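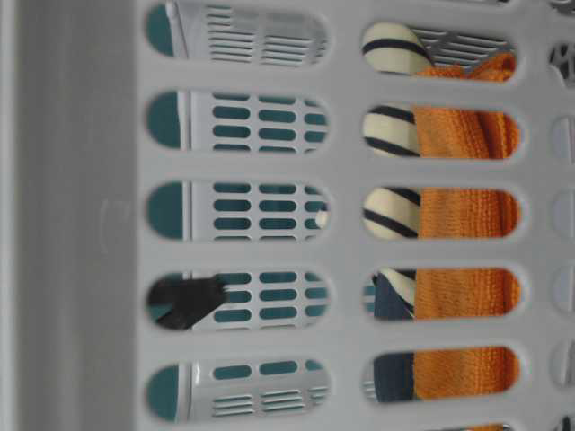
About us

Posted in March by Majdi Geagea
Filed under: Who we are, Laundry & folding

Hi, I'm Majdi, and Skurno is my wash-and-fold shop. I started it in the back half of my uncle's shoe repair place on Hakim Street, with two washers, one dryer and a folding table that had to be put away before he could open his side door. These days we have the whole building, 860 square feet of it, and my uncle comes by mostly to tell me the table is too low (he's right, my back agrees with him).

There are 5 of us now. We wash for 136 households on a regular pickup, plus the Gollero guest house down the road, which sends us more pillowcases than I knew one building could hold!

I get asked about the baskets a lot, so let me go on about them for a minute. I used bags for the first year and I hated every one of them. Things went in folded and came out looking like they'd been slept on. A slotted plastic basket keeps its shape, the air gets through the sides, and if a sock has been left behind you can usually spot it from across the room – that alone has saved me so many phone calls. We own 294 of them and I still catch myself looking at baskets in hardware stores.

My other soft spot is knitwear. My grandmother knitted, my mother knits, and I can't knit at all, so I wash the stuff instead. Chunky ribbed sweaters, scarves, the blanket your aunt made that weighs as much as a dog – send them all. They get sorted out from the cottons before anything else happens, washed cool by themselves and laid flat on the Vulla racks upstairs. If a thread is already loose or an edge is fraying, put a note in with it and we'll tuck it into a mesh bag first. We don't do mending (I tried once, on my own sweater, and now it's a vest).

Orange knit shows up nicely through a gray basket, by the way.
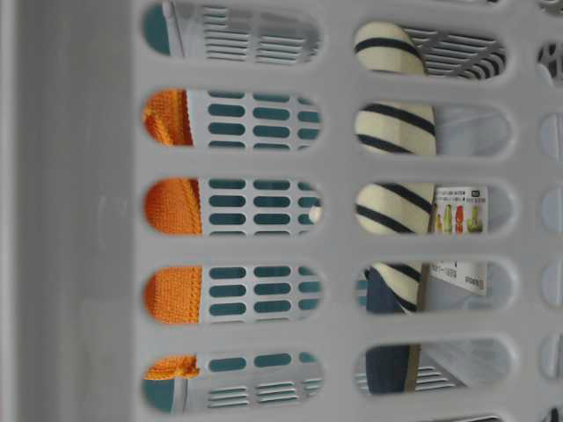 Coming to see us

We're open from 7 in the morning until 6 in the evening, and pickups go out at 8. Come in by the side door, the front one sticks when it rains. Bring your laundry in whatever you like and we'll move it over to a basket at the counter. If you have one of ours at home holding toys or potatoes, I would love to have it back – you can leave it by the step any time.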